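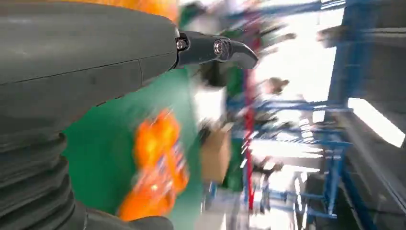 Forearm and gripper, larger silver bolt at the finger pivot.

November, started 8:10

Job 3508, repointing mortar for the garden wall (brick, coping stone dated 1884). Continuing the trial mixes. Last entry left open whether the shrinkage cracks in mix B came from the sand or from too much water. Working on the sand first.

Sand

Two sands on hand, the Stukden washed and the unwashed we bought from Van Dijk. Dried a tray of each overnight in the low oven and sieved them this morning, ten minutes each by hand.

Stukden: most of it sits between 0.25 and 1 mm. Very little above 2 mm and hardly anything in the pan. Too even. Rubbed between the fingers it feels like sugar.
Van Dijk: wider spread, a decent fraction between 2 and 4 mm, and noticeably more fines. The jar test gave a silt layer of 4 mm on 80 mm of sand after three hours, so 5 percent by height. Acceptable for pointing, but I would not want more.

Void test, water into a measured liter of dry sand, tapped down:
Stukden 38 percent
Van Dijk 31 percent

At one part lime to two and a half of sand, the lime gives 40 percent of the sand volume. That only just fills the voids in the Stukden and leaves a comfortable margin in the Van Dijk. Explains why mix B (all Stukden) felt short on the trowel and why I kept adding water to get it to spread. The two suspected causes are probably one cause.

Color is the argument against using Van Dijk alone. It dries to a yellow that is too strong beside the original joints. A small disk made last week is clearly off when held against the wall, in sun and in shade. The Stukden disk is too gray but closer.

Mix D

Blend of the two sands, half and half by weight, batched dry.

Sand, total 2000 g
Natetti lime 325 g
Water 492 g

The lime is the moderately hydraulic grade, from the bag opened at the start of the month. Bag was folded and clipped, no lumps. Bulk density of the lime measured again in the half-liter cup: 0.65, same as before. Sand blend 1.60 dry. So the weights above do correspond to 1 to 2.5 by volume, within what the cup can tell me.

Mixing: dry for two minutes, then three quarters of the water, mix five minutes, rest ten, remainder of the water in small additions, mix another five. The Gretico mixer was on its lowest speed throughout. At the second speed it throws material up the side of the bowl and the last of it never gets back in, so the water figure means nothing.

Stopped adding water when the mortar held on an upturned trowel. The weight above is what had gone in by then, jug weighed before and after. Mix B took 540 g for the same quantity of sand and was still short. Mix C (all Van Dijk) took 505 g.

Flow on the table after 15 drops: 158 mm one way, 161 the other. B was 172, C was 160.

Cast three prisms, 40 by 40 by 160, filled in two layers and tamped. The rest went into the brick panel, joints 10 mm wide and 20 deep, raked and wetted twice before filling. Bricks are from the fallen section of the same wall, so the suction should be right. They drink a lot. First wetting was gone in under two minutes, second took six.

11:40

Joints in the panel are firm to the thumb at the edges and soft in the middle. Left alone.

Griet Koster stopped in and wants it noted that the old joints were finished slightly recessed and brushed, never struck. She took the paraffin-dipped sample of original mortar to look at under the stereo microscope. Her first impression: white lumps up to 3 mm, some brick dust, and a few black specks that could be charcoal or coal ash. The lumps would fit a lime slaked with the sand. We will not copy that for this job, but one or two percent of coarse lime grit in the mix would bring the look closer. She has some from the chimney work. Asked for a jar of it.

She also doubts my acid result. I had binder to sand at 1 to 1.9 by weight after dissolving, which is very rich. If there is shell or limestone in the original sand, it dissolved too and I counted it as binder. Fair point. Need to look at the residue again, and at an undissolved piece in section, before quoting that ratio anywhere. I have crossed it out in the summary sheet.

15:20

Thumb leaves no mark in the panel joints now but a fingernail does. Beat back with the stiff brush, end on, no dragging. Aggregate shows well. The coarse grains from the Van Dijk sand do most of the work here. On panel B there was nothing coarse to expose and the surface stayed flat and dead looking.

No cracks at the brick edges yet. B had hairlines along the top arris at about this stage, visible with the hand lens. Checked all six bed joints and the four perpends on D with the same lens and found none. Not conclusive until it has been through a few days of drying.

Panel covered with damp burlap and plastic over that, gap left at the bottom. Prisms stay in the mold under a wet cloth. Room is at 16 degrees and 61 percent humidity. That is drier than I would like and the heater has to stay off on that side.

Cost note, since it will be asked: the blend saves nothing. Both sands are cheap compared with the lime, and the quantity for the whole wall is small. Carrying two sands on site does mean one more thing to get wrong. Suggest blending here and sending it out in sealed tubs, dry.

To do

Strip prisms after two days if the corners hold, otherwise three. B lost a corner at two.
Mist panel D morning and evening for the first week.
Mix E: same as D but 60 Stukden to 40 Van Dijk, to pull the color toward gray. Void test on that blend first. If it is above 34 percent, do not bother.
Mix F: D plus lime grit, when the jar arrives.
Repeat the acid test on two fresh pieces, from the inner face of the joint this time. Keep and dry the residue.
Ask Van Dijk whether the next load will come from the same face of the pit. The last two deliveries were not the same color.
Relabel the old disks. Two of them say C.

17:05, cloths rewetted, mixer bowl cleaned, balance off.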